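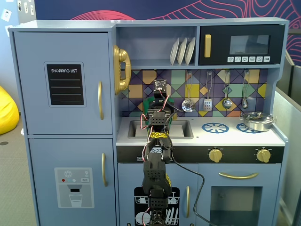
*摄影：Radka Vukčević／Workska 项目组*

# Workska 角色游戏家具共享项目：中期进展报告

提交对象：Oprea 基金，项目管理处
报告期：截至一月
编写：Mateja Grgić
复核：Stavros Kelmendi

## 1. 报告范围

本报告涵盖 Workska 项目在 Altcombe 与 Arkness 两地的工作进展，内容包括玩具厨房及其附件的登记、检查、标准摆放、借出和维修。经费执行情况另见随附表格，正文只在影响进度时提及。

项目按拨款协议分为 4 个工作包：

- 工作包一：建立部件登记册；
- 工作包二：制定检查与清洁规程；
- 工作包三：编写标准摆放卡；
- 工作包四：向托育点和家庭活动室借出成套设备。

截至报告期末，工作包一已完成，工作包二已完成正文并进入试用，工作包三完成大部分内容，工作包四较原计划推迟。推迟原因见第 5 节。

## 2. 部件登记（工作包一）

登记册现有条目 177 条。一条对应一个可单独更换或单独遗失的部件，固定在柜体上且不能用手工工具拆下的部分不单列，归入所属柜体条目。印刷在门板上的图案按门板的表面特征记录，不作为部件。

登记初期，对“部件”的定义有过一次修改。最初的版本把餐盘和盘架合并为一条，盘子缺失时只能在备注栏说明，无法统计补件需求。现行版本中盘子逐件登记，盘架归柜体。同样的处理用于挂钩与炊具：挂钩归柜体，炊具逐件登记。Nataša Begović 按新定义重编了全部旧条目，旧编号保留在附加栏，以便与此前的借出单对照。

以浅蓝色系的高柜型厨房为例，登记结构如下。

| 区域 | 归入柜体的部分 | 单列的部件 |
|---|---|---|
| 冰箱单元 | 上下门板、印有 SHOPPING LIST 的书写面板、饮水机图案 | 上门拉手、下门拉手 |
| 侧面 | 电话底座 | 听筒 |
| 上层搁架 | 格架、盘架 | 盘子 3 件 |
| 微波炉 | 机身、深色窗、按钮图标 | 拉手 |
| 背板 | 几何图案瓷砖面、挂钩 | 漏勺、带孔锅铲、汤勺、小勺 |
| 台面 | 台面板、水槽 | 龙头 |

拉手与炊具是借出后最常需要核对的两类。金色拉手在两扇冰箱门上长度不同，上门的较长，下门的较短。此前有一份补件申请因未注明位置，发出了错误的长度，登记册现已在部件名称中直接写明“上门”或“下门”。

四件炊具的名称也作了统一。旧单据中“漏勺”一词同时指圆头带孔的一件和方头带孔的一件。现规定圆头者称“漏勺”，方头者称“带孔锅铲”，深圆斗者称“汤勺”，窄斗者称“小勺”。挂放次序自左至右与上述次序一致，归还核对时按此次序逐一勾选。

## 3. 检查与清洁规程（工作包二）

规程分为交接检查和定期检查两部分。

交接检查在借出和归还时各做一遍，由交接双方在同一张单据上签字。检查内容限于目视和徒手操作：

1. 柜门开合是否顺畅，合上后门缝是否均匀；
2. 拉手用手指捏住轻摇，是否有位移；
3. 听筒能否取下并放回底座；
4. 炊具挂孔边缘是否有毛刺；
5. 书写面板上是否残留字迹；
6. 水槽与台面接缝处是否有积垢。

定期检查由 Tùng Đoàn 负责，使用手工工具，内容包括紧固全部可触及的螺钉、检查柜体背面连接件、称量柜体倾倒阻力。倾倒阻力的测量方法在第一版规程中写得过于简略，两名检查人员在同一台柜体上得到的结果不一致。差异来自施力高度。第二版规定施力点位于高柜侧上门拉手的中点高度，力的方向与地面平行，并在单据上画出示意。修改后的复测结果已在允许偏差以内，原始读数存于 Altcombe 工作间。

清洁方法按表面分开规定。涂装板面使用微湿软布，不使用研磨剂。印刷面板和瓷砖图案面同样用微湿软布，擦拭方向沿板边，不在图案边缘处反复摩擦。金色件只用干布。此前曾在一块备用拉手上试用含酒精的湿巾，表面光泽下降，该做法已从规程中删除。银色炊具可从挂钩上取下后用清水和中性洗涤剂清洗，完全晾干后方可挂回。

目前未解决的问题是书写面板。面板为深色底、白色横线，部分借用点使用粉笔，部分使用可擦笔，后者在个别面板上留下淡痕。项目组尚未找到既不损伤底色又能去除淡痕的方法。过渡期的处理是在借出袋内附一支粉笔，并在交接单上注明只限粉笔。该限制的执行情况取决于借用点，归还检查时仍会发现可擦笔痕迹，均按表面瑕疵记录，不向借用点收费。

## 4. 标准摆放卡（工作包三）

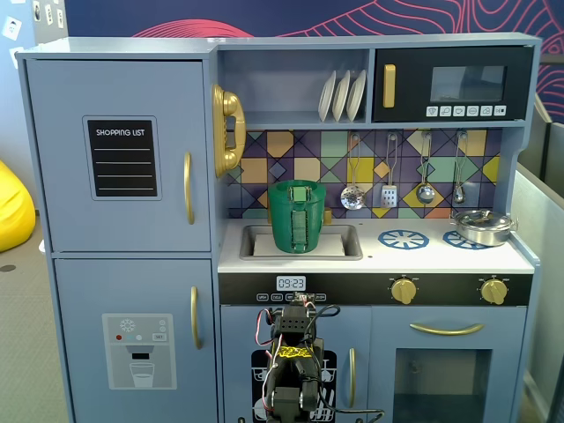 摆放卡的用途是让接收设备的人员在没有项目组到场的情况下，把附件放到约定位置，并据此判断是否缺件。卡片正面为位置图，背面为部件清单。初稿只规定了固定挂放的部件，对台面上可移动的器皿没有规定，归还时这类器皿最容易混入其他玩具箱。修订稿增加了“台面器皿”一栏，每件器皿指定一个起始位置：绿色塑料壶立于水槽内，把手朝前；带盖小锅放在右侧灶圈上，左侧灶圈留空。核对人员站在柜前即可看到两件器皿，不必打开柜门。仿数字式时钟显示为 09:23，卡片将其列为识别特征，用于区分控制面板样式相近的柜体，教学用的认时间活动另配纸钟。

位置图采用正面视角，自左至右分为冰箱、水槽、灶台三段，搁架与微波炉画在台面之上。Radka Vukčević 绘制的第一版把电话画在冰箱门上，接收人员据此寻找底座时产生误解。现行版本把电话画在冰箱单元与搁架之间的侧面位置，并加了引线。搁架中的盘子一律竖放，盘面之间略有间隔。平放会使数目不易辨认，也曾导致盘子滑入格架后部。

控制面板部分只标出旋钮，不标各个小按钮。小按钮标注字号过小，印在卡片上无法辨认，且与缺件核对无关。旋钮列入定期检查，检查时确认能转动且不能徒手拔出。

卡片文字由 Mateja Grgić 编写，控制在一面之内。试读由 Arkness 的活动室工作人员完成，反馈集中于两点：其一，“起始位置”容易被理解为使用中也要保持的位置；其二，背面清单的字体偏小。第一点的处理是在卡片顶端增加说明：“本卡仅用于开场和收场，活动期间器皿可任意移动。”第二点的处理是删去清单中的旧编号，腾出行距。旧编号仍可在登记册中查到。

尚未完成的卡片涉及矮柜型和转角型。矮柜型没有上层搁架，盘子的起始位置需要另定，目前的备选方案是放入水槽下方的柜内，缺点是核对时必须开门。转角型的位置图需要两个视角，一面纸容纳不下，项目组倾向于采用折页。两种卡片的定稿安排在下一报告期。

## 5. 借出情况与进度偏差（工作包四）

原计划在本报告期内开放两地的借出。实际情况是 Altcombe 已开放，Arkness 只进行了试借。

偏差有两个来源。第一，定期检查规程修订后，所有待借柜体须按第二版重测，重测占用了原定用于 Arkness 运送的工时。第二，Arkness 储存间的门洞宽度小于高柜型柜体的包装宽度，柜体须拆去包装侧进，现场没有可供拆装的平整地面。Stavros Kelmendi 已与场地方商定，改从后侧装卸口进入。装卸口可用时段限于上午，运送排期据此调整。

Altcombe 的借出流程运行正常。借用点提出申请后，项目组核对登记册，打印交接单与摆放卡，柜体和附件分开包装。附件装入 40 升带盖周转箱，箱盖内侧贴清单。此前使用的布袋已停用，炊具在布袋内相互刮擦，银色表面出现细纹。周转箱内加了隔板，炊具与盘子分隔放置，金色小件另用软布包裹。

归还环节的主要问题是清单勾选不完整。部分借用点只签总数，不逐件勾选。项目组未要求重填，改为在归还时由双方当场核对。该做法增加了交接时间，但缺件可以在当场查找，多数在活动室的其他玩具箱中找到。确认遗失的部件由备件库补足，并在登记册中注明更换。

试借期间，Arkness 方面提出希望只借台面器皿和炊具，不借柜体，用于已有自备玩具厨房的房间。现行拨款协议以成套设备为借出单位，没有覆盖这种情形。项目组未受理此类申请，将其列入第 8 节的待批事项。

## 6. 维修与备件

维修工作以拉手松动为主，其次是门板铰链偏位和柜脚垫脱落。拉手松动的原因已经查明：原装螺钉长度偏短，反复拉动后螺纹在板材内失去咬合。处理方法是更换稍长的同规格螺钉，并在门板内侧加垫圈。加垫圈后螺钉头略高于板面，Tùng Đoàn 改用埋头垫圈，板面恢复平整。该做法已写入维修说明，后续柜体在定期检查时一并更换，不等待松动出现。

铰链偏位的处理较为简单，松开、对位、重新紧固即可。个别柜体因搬运时单手提门造成偏位，摆放卡背面已加注“搬运时托住柜底，不提门，不提台面”。

备件库设在 Altcombe 工作间，按登记册编号存放。目前备件中炊具和盘子较充足，听筒偏少。听筒的供应商已停止该型号的单件供应，只能随整机采购。项目组正在比较两种方案：一是从报废柜体上拆取，二是委托制作替代件。拆取件外观一致，但数量取决于报废情况；替代件须重新做小部件安全检查，并须确认能稳固放入现有底座。在得出结论之前，听筒遗失的柜体仍可借出，交接单上注明缺听筒。

## 7. 风险

**储存条件。** Arkness 储存间冬季湿度偏高。木质柜体长期存放可能引起门板变形。已放置湿度记录仪，读数由场地方抄录。若持续偏高，柜体将集中存放于 Altcombe，按需运送，运输支出会相应增加。

**人员安排。** 定期检查目前由一人承担。Nataša Begović 正在接受检查培训，完成后两地可以分别安排。培训期间，检查单须由 Tùng Đoàn 复签。

**表面磨损。** 瓷砖图案面和门板印刷图案没有单独的备件，磨损严重时只能更换整块板。现有柜体未达到更换标准。项目组将在归还检查中以同一角度拍照留存，用于比较磨损进展。拍照时柜体按摆放卡复位，以减少器皿遮挡带来的差异。

## 8. 请基金批复的事项

8.1 同意将 Arkness 正式开放借出的时间移至下一报告期。预算总额不变，原列于本期的运输费用顺延。

8.2 同意在拨款协议的借出单位中增加“附件组”，包括炊具、盘子和台面器皿，适用于自备柜体的借用点。附件组沿用现有周转箱和交接单，不需要新增包装支出。

8.3 对听筒替代件的安全检查费用给予意见。报价取得后另行提交，在批复之前不委托制作。

## 9. 下一报告期工作安排

- 完成矮柜型与转角型摆放卡，并在两地试读；
- 按第二版规程完成 Arkness 待借柜体的检查；
- 完成 Nataša Begović 的检查培训并停止复签；
- 继续试验书写面板的去痕方法，先在报废面板上进行；
- 汇总湿度读数，提出储存地点建议；
- 更新登记册中的螺钉规格和垫圈信息。

登记册、两版检查规程及已定稿的摆放卡随本报告一并提交。交接单原件由 Altcombe 工作间保存，基金如需抽查，请与 Stavros Kelmendi 联系。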